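Molton Short Course in Robot Teaching
Handout 4: Showing the Arm What You Mean
Revised Aug 30, 2018

Reading before class: the Darkis operator notes, sections on leader arms and on recording. Skip the chapter on philosophy. It was written by the people who wrote the chapter on cable routing, and it shows.

Where we left off

Last week we programmed a pick by typing in positions. Most of you got the arm to the right place, and a few of you got it to the right place while the object was still there. The method works well in a factory where every part arrives in the same spot facing the same way. It works badly in a kitchen, a stockroom, or anywhere that people put things down.

This week we stop typing and start showing. The idea is old and simple: a person performs the task through the robot, the robot's motions and camera views are recorded, and a model is later trained to produce similar motions from similar views. The field calls this learning from demonstration, or imitation learning, depending on which conference the author was hoping to get into.

Two ways to show

1. By hand. You take hold of the arm itself and move it, with the motors set to give way. This is kinesthetic teaching. It needs no extra hardware and you can feel contact directly. The drawbacks are that your own body ends up in the camera views, and that moving two arms at once by hand is a job for someone with more hands than the registrar has assigned us.

2. By remote control. You move a controller, or a smaller copy of the arm (the leader), and the working arm (the follower) copies you. Your body stays out of the way and two arms become manageable. What you lose is touch. On our Flornell rigs you will feel nothing at all when the gripper closes, and your first reaction will be to squeeze the leader harder. The follower does not know you are squeezing harder. It closes as far as it was told and stays there.

From here on the handout is about the second way, with two arms, because the lab is.

The exercise: sorting between bins

The class task uses three open containers, yellow, red and cream, in a row against the wall. The objects are small jars and rolls of black trash bags. They were chosen because they are cheap and because they misbehave in different ways. A jar is rigid and round. A roll is soft on the outside, has loose flaps, and offers a gripper several places to get hold of the wrong thing.

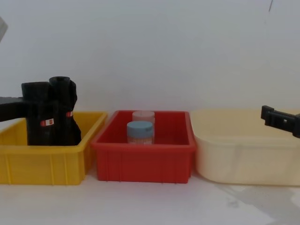

Figure 1. Left gripper down in the yellow bin, right gripper over the cream tub. The jars are in the red bin.

Look at how much a side view hides. The ends of the left fingers are below the rim, and from here you can say very little about what they are doing down there. An operator who stands back and relies on this view will guess the depth, and so will any model trained on this view alone. Guessing is a legitimate skill, but we would like it to be the operator's second choice.

Note too that both arms are in among the bins at once. Decide before you start which arm owns which container. If you decide halfway through, the recording will contain a pause, then a small wobble, then a second pause. The model will learn all three with great fidelity.

What gets recorded

At every time step the software saves the joint positions of the followers, the positions commanded by the leaders, the gripper openings, and one picture from each camera. Commanded and measured positions are stored separately, and you should keep them that way. When a finger presses against something solid, the command continues inward and the measurement stops. That gap is the nearest thing you have to a record of force. Students who "clean up" the data by overwriting one with the other have thrown away the most useful column in the file, usually the night before it was due.

One run of the task from start to finish is an episode. Your group needs 200 usable episodes by the end of the unit. The word "usable" is doing a lot of work in that sentence, so here is what it covers:

The objects begin in a position allowed by the task sheet.
Both arms begin at home.
The task is finished, with every object in the bin the sheet calls for.
No human hand enters to help. A nudge counts as help. So does a nudge done quickly.
The recording stops after the arms are clear of the bins and before anyone starts resetting.

Failed attempts are kept too, in a separate folder marked as failures. A recovery is different. If you miss a jar, back off, try again, and succeed, that is a usable episode and often a better one than a clean run, for the model will also miss jars and would like to have seen what comes next.

Varying the start

Do not put the jar in the same place every time. You will want to, because by the third afternoon your own hands know where it goes. The February group from the Tomoana campus turned in 643 episodes, the largest set we had received, and a model trained on it did beautifully until a bin was shifted by the width of a thumb. It then closed its fingers on the air where the jar used to live, lifted the air, and delivered it with care to the correct bin.

Change one thing at a time and write it down. Good things to vary: where an object sits in its bin, whether a roll is standing or lying, which way a loose flap faces, how near two jars are to each other. Bad things to vary: the cameras, the lighting halfway through a session, the meaning of the task.

The wrist view

Each gripper has a small camera looking out past its own fingers. Students ignore it for the first hour and will not work without it by the third. It moves with the hand, so an object you are lined up with stays put between the fingertips while everything else slides by. For fine alignment this beats any fixed camera in the room.

In the view at the end of this section the fingertips are spread wide with the pink container between them. One roll of bags stands upright in the yellow tray and the other lies diagonally in the cream one, which asks for two different grasps. For an upright roll, approach from above with the fingers on either side, clear of the flap. For a lying roll, turn the wrist first so that the fingers close across the roll. If you close along its length, you will get a pinch of plastic and an unrolling demonstration that will not count toward your total.

The wrist view has its own blind spot. The gripper's body covers whatever is low and close, and the round blue lid is partly covered in just that way. Before you move forward, know what is under the plate. If you don't, back up until you do.

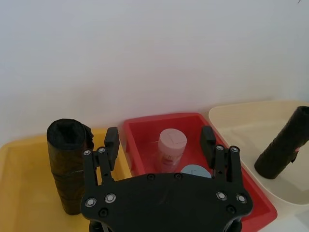 Habits to unlearn

Hurrying. The replayed motion can be sped up later. A jerky motion sped up is a faster jerky motion.

Hovering. New operators park the gripper over the object while they think. Think at home position, where the recording has not started. A model trained on hovering will hover, and it can keep this up for much longer than you can.

Borrowed eyesight. Do not lean over and peer into the bins during an episode. You will use what you saw, and the model has no neck. Drive from the camera views on the screen. If you could not have done the task from those views, you have taught something that cannot be learned from them.

Showing off. Every year somebody discovers that a jar can be tossed from one bin to another. Yes. Please don't.

For the lab session

Bring your task sheet and your variation log. Each pair runs 4 practice episodes, which are thrown away, and then starts recording. Swap operators at the halfway mark and note the swap in the log, as two people's styles in one data set are fine so long as you can tell them apart afterward.

Before recording, check that both leaders match their followers in pose. If they do not, the followers will correct the difference the moment you enable them, all at once and with enthusiasm.

Write-up questions

Plot commanded against measured gripper opening for one jar and one roll. Mark the moment of contact on each and say how you chose it.

Train once with all cameras and once with the wrist cameras removed. Where in the task do the two models part ways?

Over 1000 episodes from past classes are on the course drive. Pick ten at random, watch them, and sort them into ones you would train on and ones you would not. Defend the borderline cases in a paragraph. Your own group's episodes will be in next year's pile.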